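Cable trays, Friday, late morning

Still on the question of whether sorting cables by tray saves us anything.
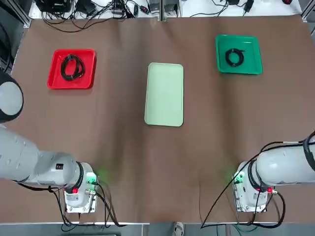

Kvido's idea is that each black cable gets coiled and parked in a colored tray, red or green, with the mint one left free as the place where things go once they've been looked at. He saw it done at Duvelton and came back convinced. I said I'd give it until the end of June. So far I'd call it tidy and not much else.

What bothers me first is the coiling. Red tray coil is a long oval, green tray coil is smaller and rounder. Same instructions on the card for both: wind, tuck, lay flat. If two coils come out that different then the card isn't telling people much. Boris says shape doesn't matter as long as the end doesn't spring out. Maybe. But we are supposed to be able to tell a wound cable from a dumped one at a glance, and an oval that loosens over a weekend looks a lot like dumped to me.

Second, the colors. Red has meant "faulty" on our shelves for as long as I've been in here. Now it means "waiting", same as green. I asked two people from the next room what they thought red was for and both said broken. Kvido says they'll learn. I've heard that about the drawer labels too, and the drawers are a mess.

Third, the brown cover on the table. It won't lie flat. Boris smoothed it out at 9 and by coffee there were ripples again. Supposedly it stops the trays from sliding. I pushed the empty one with a finger and it slid fine. Rusnák sold us that roll - 300 on the invoice, and I'd like to know who signed for it. Try clips, or take it off for a day and see if anyone misses it.

Inventory: the Lostis spreadsheet claims 115 cables of this type. The Tridcombe list, which is supposed to be a copy of it, says 1,002, so somebody has pasted a stock code into a quantity column. I don't trust either one. Will count the shelf myself before ordering anything.

To do
- rewrite the coiling card, with a loop size on it this time
- do 20 coils by the new card, leave them overnight, see how many have opened up
- ask Kvido whether the trays could be any color except red
- clips for the brown cover (Boris has a box somewhere)
- fix the Tridcombe quantity

Added after lunch: Kvido read this and wrote "mint tray is the whole point" in the margin. Fine, but then it needs a label. I took it for a spare the first time I walked up to the table, and I'd been told about it.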